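Prondik Kitchen Handling Project
Progress report, second period: equipment and spending plan

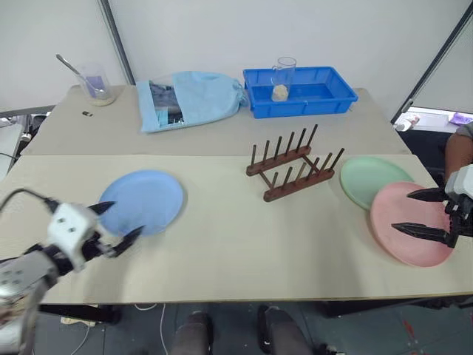 Plates and rack at the two-arm station.

Dear Vicente,

This has been a good stretch for us, and I'm glad to have something more cheerful to send than a list of pending quotes! Most of what follows is about money and equipment, as you asked, with the plate work first so you can see what the money is for.

Plate work

The task is to take plates lying flat on the table and stand them in the slots of a wooden rack. It sounds small, but a thin rim against a flat board is a hard thing to pick up, and it has taught us more about what we should buy than any catalog did. We went in thinking we needed better arms. After the first two weeks we all agreed the arms are fine and the fingertips are what we should be spending on.

Color matters a little too. We use plates in different colors so that an instruction can name one of them, and we'd like to add more sizes next (small saucers especially, which the current fingers will probably hate).

What we bought

The 200 spare fingertip pads from Trindier arrived in October and were charged to consumables. Plates, racks and other tableware came to $388, a bit under what we had set aside. We picked ordinary household things on purpose, so replacing them is quick and cheap.

What we would like to buy next

1. Two sets of thinner fingers. Abbasi can machine them to our drawing, and Darmawan has already sent them a revised version with a slight bevel at the tip.
2. A second table with the same mounting pattern. Changing over from plates to another task eats up most of a morning, and a second table would give us that time back.
3. Cable guides for both arms, about $100 in total.

The Wuteo force sensors can wait. They are lovely, and I would still like them one day, but I'd want to see what the thinner fingers do first. If you agree, I would move that line into the next period and put part of it toward the table.

Risks

Delivery time on the fingers is the main one. Abbasi has not confirmed a slot yet. If it slips, we keep going with the present grippers and the rack task, and bring the saucers in later.

Decision needed

Please let me know whether the sensor money can be moved. I have a call with Abbasi on Tuesday and would love to place the order then.

With thanks from the whole group,
Darmawan Halim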